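Search this site Search Go

Last updated: December 8, 2020

Next year's robot money, and where it will go

The equipment plan for next year is due, and as the person who complained loudest about the last one I have been given this one to write. What follows is the readable version. The spreadsheet has 33 lines and a colour scheme that Barnabás Magyar would like everyone to know he did not choose.

We start with the sum that is already fixed. The rig at Etport is paid for: arms, legs, hands, the lot. Everyone enjoyed that purchase. There was a demonstration and there were biscuits. The trouble with spending nearly all your money on one large silver object is that it then spends the rest of its life asking for small ones, and the small ones come out of a budget called Sundries, which until August was mainly tea.

Sundries last year came to £3,453. The biggest share went on hand covers. Metico, who supply ours, sell them singly, at a price I had to read twice, or in a box of 18, at a price that only looks reasonable if you read the other one first. We bought singly for seven months. We are now buying boxes. 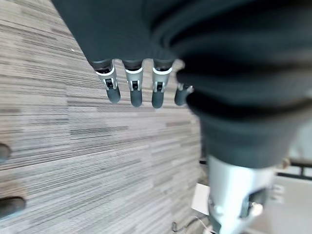

Hand with its cover on, over the Etport carpet.

Kobina Nutsugah has asked that the covers get a line of their own, and he is right. If they sit under Sundries they are the first thing to go when somebody wants a label printer. He also wants the plan to say how many hours we expect from each one, and I have left that cell blank because we don't know. We have never written down the day a cover goes on. There is now a notebook for this, hanging on a string by the door, and the string is in the budget too (Sundries, £2).

Fingertips are the next heading. Illés quoted us for a full set per hand and for single tips. The single tips are dearer per tip, as you'd expect, but wear isn't even and I can't see the sense in replacing a whole row for the sake of one. My proposal is one full set on the shelf and singles after that. Barnabás would prefer two full sets. He has pointed out that the delivery time is five weeks and that I am not the one who has to explain an idle robot to visitors. We have put down one and a half, which is what compromise looks like in a spreadsheet and can't be ordered.

Then there is the household stuff. Our work at the moment is tidying: shoes on racks, cloths in and out of compartments, things most of us learned by being shouted at. It means the robot needs furniture, and furniture is where the last plan went properly wrong. I had allowed for one rack. I had not allowed for the fact that every new task wants its own shelf height, or that flat-pack wood with a pale finish goes up in price the moment you need the same one again.
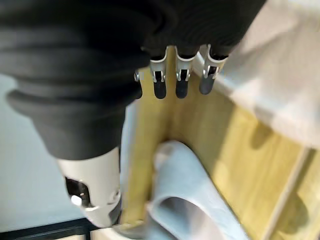 So the furniture line has doubled, and I'd ask people not to wince until they have seen the alternative. Plelavura offered to build us a set of adjustable test shelving, made to measure, with a service agreement. It was very handsome. It cost more than the van. Nobody's home contains anything like it, which seemed to Kobina a point against, and he wrote as much on the quote before I could scan it for the file.

Cloths and slippers are cheap and I would like them to stay that way. Please buy plain ones, in matching pairs, and please buy them from the shop on the list. We had an invoice in August for sheepskin. It has been paid and I am not asking any questions, but it won't be paid again. 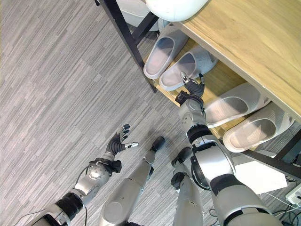
Slippers on the rack, right hand at the lower shelf.

Now the dull part, which is also the largest. The warranty on the arms runs for 18 months from delivery and stops partway through the coming year. Illés will extend it. They will extend it for a sum that I have put in its own row, in bold, with nothing next to it so that it doesn't frighten the other rows. We can also go without and keep the same money aside for repairs. I lean towards the extension for the first year only. If you have run a humanoid out of warranty and lived to file the receipts, I would like to hear from you before the plan is signed off.

Two things I have left out on purpose. A second robot is not in the plan, however many people draw one on the whiteboard. Nor is new flooring – the carpet tiles stay, and anyone who thinks they are holding the project back can make the case in writing.

Cable covers are in. So is a decent extension lead, a stool, and a lockable cupboard for the spares, so that the spares are still there when we go to look for them.

Comments on the draft go to Barnabás, who has the only copy that adds up. Requests for anything costing more than the stool need a written quote attached. A screenshot of a shopping basket is not a quote.

Recent items
Parking at Etport: the new arrangement, same as the old arrangement
Notebook on a string: how to fill it in
Who has the label printer?
Metico order dates for spring
Minutes of the August equipment meeting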